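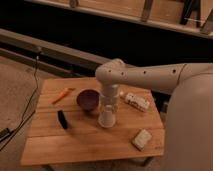

Arkberg Automation Team

Arm back at the table, for now

The white arm at Prustside is running again after Gandora reset its wrist zero on Wed 29 October. Gandora calls the job finished. We would wait. The same reset was done 3 times this year, and the drift came back. 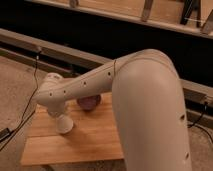
The new check is 200 moves over the wooden top, with the round maroon object left in place. Salcedo wanted a full bearing inspection and got a software patch. The log shows 76 moves so far, too few to settle anything.

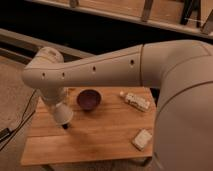
Next check

November, if the cell is free. Bearings are still not on the list.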